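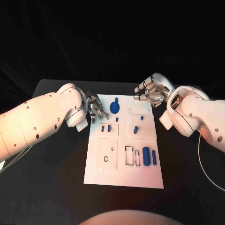 Equipment Review: Drekside Tabletop Whiteboard, Large Format

Prepared for the Teaching Spaces Group, Foranley Adult Learning Centre
Reviewers: Francine Campbell and Dong-geon Kang
Status: Released for general circulation, February

Purpose of this review

The Centre replaces its portable writing surfaces on a rolling basis. The existing stock of tabletop boards, purchased under the previous supply agreement with Grewal, has reached the point at which cleaning no longer restores a usable surface. Ghosting is visible on most units, and several have been withdrawn after the corner caps split. The Teaching Spaces Group was asked to assess the Drekside large format board as a candidate for the next purchase and to report on its suitability for small-group instruction, tutoring and staff planning.

The review was conducted over one teaching term in four rooms. Participating staff used the boards in place of their usual equipment and recorded comments on the standard form. No changes were made to room layouts, lighting or cleaning schedules during the period.

Product summary

The Drekside board is a rigid, double-sided dry-erase panel intended for use flat on a table or propped on a separate easel. One side is plain. The reverse carries a light grey grid. The panel arrives with an adhesive label strip and a cleaning leaflet. No markers or eraser are supplied, and the easel is sold separately.

The listed price at the time of ordering was $64 per board, before tax. Delivery to the Centre was included for orders of ten or more. The manufacturer provides a warranty of 30 months against delamination and warping. Surface staining is excluded.

Writing and erasing

Marker performance on the plain side is very good. Ink lays down evenly, does not bead, and is dry to the touch quickly enough that left-handed writers reported no smearing. Instructors in the numeracy program, who tend to fill a board and clear it several times in an hour, rated the plain side higher than any product currently held by the Centre.

The gridded side is less satisfactory. The coating has a slightly rougher feel and retains a faint residue of red and green ink after a single pass with a dry cloth. A second pass with a damp cloth removes it. This is acceptable in ordinary use but will be noticed by staff who rely on colour coding, and it does add to the time needed between classes.

A deliberate stain test was carried out on both sides. Writing was left in place over a long weekend and then erased dry. The plain side cleared completely. The gridded side showed a legible shadow of the text, which was removed with the Centre's standard whiteboard spray. Permanent marker was removed from both sides by writing over it in dry-erase ink and wiping, although the grid lines dulled slightly where this was repeated.

Glare

Glare was the most frequent complaint recorded. The plain side is glossy, and when the board is laid flat beneath the ceiling panels in Rooms 4 and 7, learners seated opposite the instructor lose a portion of the writing to reflection. Raising the far edge of the board on a binder reduced the problem considerably. Mr. Kang also tested the board beside the north windows in the language room and found it comfortable to read from every seat throughout the afternoon.

Rooms with direct overhead fixtures should be supplied with the easel or should use the gridded side, where the rougher coating gives a softer reflection.

Stability and handling

The board lies flat and does not rock. On smooth tables, however, it slides. The underside has no feet or rubberized edging, as would be expected of a double-sided product, and firm writing near one corner is enough to turn the whole panel. Several instructors placed a sheet of drawer liner beneath it. This was effective, and the Centre may wish to purchase a roll of liner with any future order.

The panel can be carried comfortably under one arm by most adults. It does not fit the wall racks installed for the Grewal boards, as the new board is wider than the rack opening by the thickness of a finger. Facilities staff have confirmed that the racks can be modified in-house, and the work has been included in the cost section of this report.

The edges are well finished. The corners are rounded, and no reviewer reported a sharp point or a lifting seam. One board was dropped from table height onto a tiled floor during the term. It sustained a small dent to one corner and remained flat.

Accessibility

Carter Hawthorne of Learner Support assessed the board with learners who have low vision and with learners who use mobility devices. His findings were favourable with respect to contrast. Black and dark blue markers were legible at a greater distance than on the existing stock, chiefly owing to the brighter white of the surface. He noted that the board is too large to share the tray of a standard wheelchair with any other item, and he recommends that a number of smaller boards be retained for this purpose.

The grid lines are pale. Learners with low vision reported that they could not follow them reliably, and the gridded side should not be treated as an aid to alignment for this group.

Comments from instructional staff

Comment forms were returned by all participating instructors. The following remarks are representative and are reproduced with permission.

"Good surface. I stopped bringing my own spray. It moves around too much for fractions work, where I am leaning on it." (İlker Akyol, Numeracy)

"The size suits three learners on one side of a table. With four, somebody is writing at arm's length." (Harvey Charbonneau, Workplace English)

"Please keep the old small ones as well."

Cleaning products

The manufacturer's leaflet advises against solvent-based cleaners and recommends a mild detergent solution. The Centre's contracted cleaners use Clerkix surface wipes on all writing boards. These were used on two of the review units throughout the term, with no clouding or loss of gloss on either side. The remaining units were cleaned with spray and a microfibre cloth, with the same outcome. No change to the cleaning contract is considered necessary.

Paper towel should be avoided. It left fine hairline marks on the plain side of one unit, visible at an angle, although these do not affect writing.

Cost

A full replacement of the existing stock would require 32 boards. At the listed price, the total is $2,048 before tax. Easels, drawer liner and the modification of the wall racks would be additional, and Facilities will provide a separate figure for the racks. The Grewal boards were less expensive individually but were supplied with a single-sided coating and a shorter warranty.

Assessment

Writing quality, plain side: Excellent
Writing quality, gridded side: Satisfactory
Ease of cleaning: Very good
Glare control: Fair
Stability on smooth tables: Fair
Durability over the review period: Very good
Value: Good

Recommendation

The reviewers recommend the Drekside large format board for purchase, subject to the following conditions.

1. Easels are to be ordered for Rooms 4 and 7.
2. Non-slip liner is to be supplied with every board and kept with it in storage.
3. The smaller boards presently held by Learner Support are to be retained and excluded from the replacement count.
4. Rack modifications are to be completed before delivery is accepted.

Requests to borrow a review unit may be directed to Francine Campbell through the Teaching Spaces booking desk. Units are available for loans of up to two weeks and should be returned clean, with the label strip intact.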